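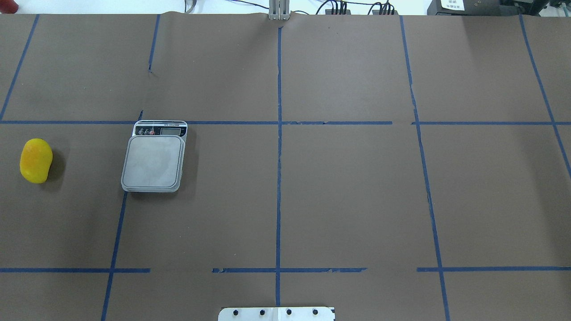

A mango and a kitchen scale on a taped tabletop.

Can a Machine Do It Yet? Your Questions on Robots and Chores

2 min read | 20 shares | 5 comments

Readers of the Vusholm newsletter keep sending us the same few questions about robots at home and in the shop. We update this page each November.

Can a robot weigh my fruit?

In a set-up space, often. Picking up one mango and placing it on a scale is a fair task for today's arms. Doing it in your kitchen, with mail and coffee cups in the way, is much harder.

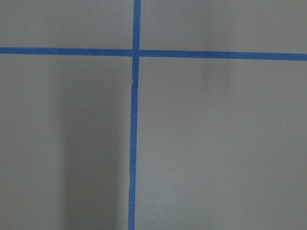
Will a robot fold my laundry soon?

Not at a price most homes would pay. Cloth changes shape every time it is touched, and the machines we have seen are slow with it – one shirt can take two minutes.

Why is fruit harder than boxes?

Boxes in a batch are all alike. Fruit varies in size and shape, and it bruises. A grip that suits a lemon may be wrong for a peach.
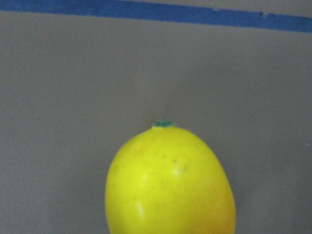

Small shops ask us about this more than homes do. The Kotbridge packing room still sorts by hand, and the manager there told us she would look again when an arm can keep pace with a new hire.

What does an arm cost?

A basic one for light work can be had for over $3000. Grippers, mounting and setup are extra – ask for the full figure before you sign anything.

Which chores are closest?

- Vacuuming flat floors. Common now.
- Moving one item at a time from a table to a scale or a bin. Works in some shops.

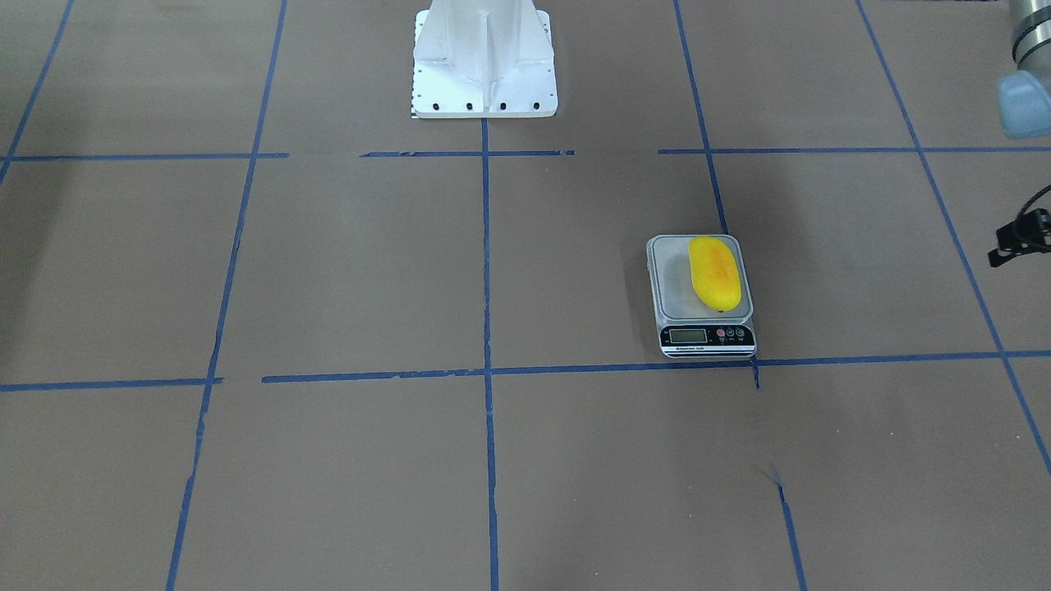
- Loading a dishwasher. Shown in demos, not ready for daily use.
- Cleaning a bathroom. Years off, in our view.

Contact: Vusholm Reader Desk | © Vusholm | Back to top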